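[corko-users] Re: Billable weight on soft mailers comes out one band too high
From: Tin-yau Yang
To: corko-users
Date: 9/17/21

Leen Harb wrote:
> We ship mostly flat goods in plastic mailers. Since moving our rate
> tables into Corko, part of the manifest lands in the second weight
> band when the scale weight is well inside the first. I exported the
> last batch (2153 lines) and compared it against the carrier's own
> bill from Stamitz. The two disagree on thin bags only. Boxes match
> to the gram.
>
> Sample line: 38 x 29 x 2.9 cm, scale weight 410 g. Corko bills it
> at 827 g. Stamitz bills it at 799 g. Band one ends at 800.
>
> Divisor is set to 4000 in both places, I checked twice. Is this a
> bug in the volumetric module or is it something in my profile?
> Also, is there a recommended way to enter height for something
> that has no real height?

Leen,

Your profile. I can reproduce both numbers with the line you sent, and the module does what the manual says in either case, although the manual says it in two different chapters.

The formula is length times width times height in centimeters, divided by the divisor, giving kilograms. With your sample:

38 x 29 x 2.9 = 3195.8, divided by 4000 = 0.799 kg
38 x 29 x 3 = 3306, divided by 4000 = 0.827 kg

So Corko is rounding each side up to a whole centimeter before multiplying, and Stamitz is not. On a box the difference disappears because your box sizes are presumably stored as whole centimeters already. On a bag the height is the only side that ever carries a decimal, and it is also the smallest side, so a tenth of a centimeter there is worth several percent of the result.

What to change, in order:

1. Rounding mode

Open the carrier profile and look for round_sides. The default is "up", inherited from the import template. Set it to "none". Leave round_result alone. It applies after the division and Stamitz wants whole grams there, which is what you have.

If you share one profile among several carriers, copy it first. At least one of the regional carriers in the stock template does round each side up, and you would be underbilling those shipments.

2. Height on bags

There are two usual ways to enter it. One is to lay the bag flat, press the air out, and measure the thickest point. The other is to store a fixed height per product code and never measure at all. The second is faster and I would use it for anything you ship in quantity, with the measured value kept for odd sizes. Do not mix the two under one product code – the audit report compares against the stored value and will flag every measured line.

Length and width should be taken on the outside of the bag with the flap closed. Folding a corner under to get a smaller footprint is not accepted by most carriers, and the folded part adds to the height anyway.
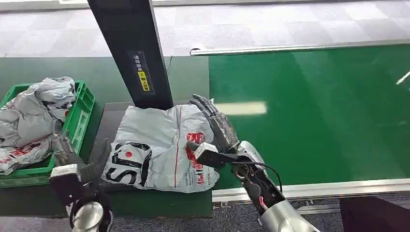
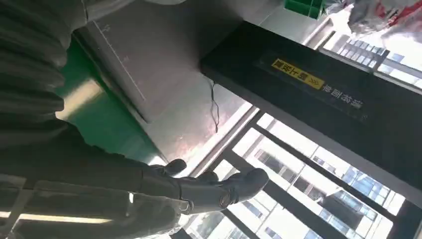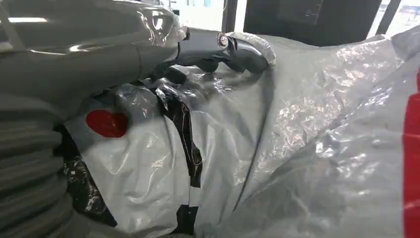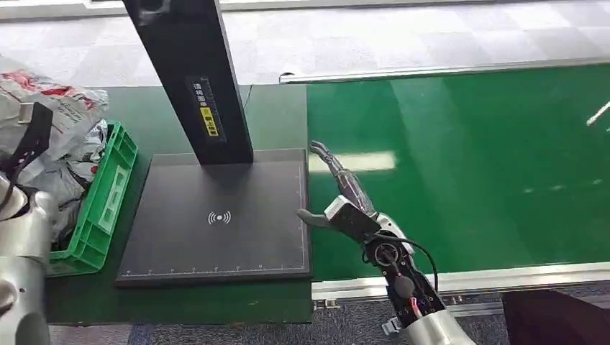

3. Minimum height

Separate from rounding. The field min_height replaces anything lower than its value before the formula runs. Ours was set to 1 cm by the template. Check yours. If it is at 3, you will get exactly the same 827 g after fixing the rounding mode and think that the fix did nothing. I lost an afternoon to this one.

4. Recalculate the open manifest

Changing the profile does not touch lines that are already rated. Select the open manifest, then Recalculate, then "rated and unrated". The default choice is "unrated only". Closed manifests cannot be recalculated. For those you need a correction file, and I would ask Stamitz first whether they want one, given that their own bill was already right. The error is in your books and in whatever you passed on to your customers.

5. Check the export

The CSV export writes height with no decimals unless export_precision is set. This matters if you compare in a spreadsheet, because 2.9 shows as 3 in both the old and the new file and the weights then look wrong against the sides. Set the precision to 1 for the comparison.

Two further notes.

The scale weight in your sample plays no part in the result. Billable weight is the higher of scale and volumetric, and 410 g is lower than either volumetric figure. If you want to find all affected lines in the batch, filter on lines where the volumetric weight is above the scale weight and the stored height has a decimal. Lines where the scale weight wins were billed correctly and can be left out.

If you are also running the Covum label plugin, update it before the recalculation. The older version caches the band code from the first rating and prints it on the label regardless of what the manifest says. Woldegiorgis posted a patch to this list for the version before last, but the current release includes it, so applying the patch on top will fail with a conflict. Just take the release.

I don't think a bug report is needed for the module. A report against the documentation would be reasonable – round_sides is described in the chapter on profiles, and the volumetric chapter gives the formula with no mention of it. If you file one, please add the sample line above with both results, and I will attach my test profile.

Could you post the first few lines of your carrier profile if the numbers are still off after step 3? Strip the account number first.

Tin-yau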